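Monday, April 8, 2019
Trade policy workshop, Ledudberg. Notebook, working group on tariffs and labor clauses

Started late today, the key for the small room was missing. Most of the morning went to the Drevent text. I write down here what we decided and what I still do not understand, so that the colleagues who were absent can follow.

1. Which version we use

We work from the second draft of the Drevent agreement, the one with the labor chapter moved to the front. The old draft has 39 articles and the numbers do not match any more. Please do not cite by article number in your notes, write the title of the article. I made this mistake myself in the Rewi memo and must correct it before I send it again.

2. Tariff tables

The table for paper goods and plastic household goods is now complete. It has 145 lines. I checked the ones which go from the full rate to zero, and in two of them the starting rate was copied from the line over it. Corrected in the shared file, marked in green.

Question for the group: the draft gives 10 years for the phase-out, but the annex speaks of "stages" and does not say how long is a stage. For my calculation I used equal steps every year. If somebody has a better reading, write it in the margin.

A paper cup falls in the paper table even when it has a thin plastic layer inside. We discussed this longer than it deserves.

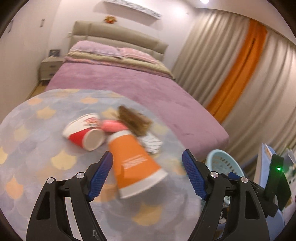 3. Labor clauses

The complaint procedure is open to unions of both countries, this is new. In the first draft only a government could bring the case. I think it is the most important change in the whole text, and it is hidden in a footnote. We should put it in the first page of the summary.

What I do not find is the penalty. The panel can "recommend measures", but the word suspension does not appear. I compared with the Rondholm agreement, where tariff benefits can be stopped for one sector only. Copy of that page is in the folder.

Plastic baskets and boxes for the home are in the second table, same rate for all sizes. Packaging is counted apart from the goods inside. 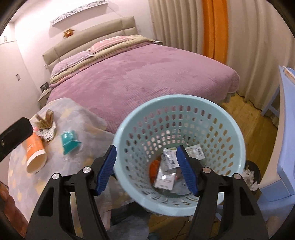
4. To do

Rewi memo: correct the article numbers, send again.
Ask Ledudberg office for the signed annex, ours is a scan without the last page.
Run the phase-out again with steps every 2 years and compare.
Translate the footnote on complaints, word by word, no summary.
Next full meeting is in July, the room is not yet reserved.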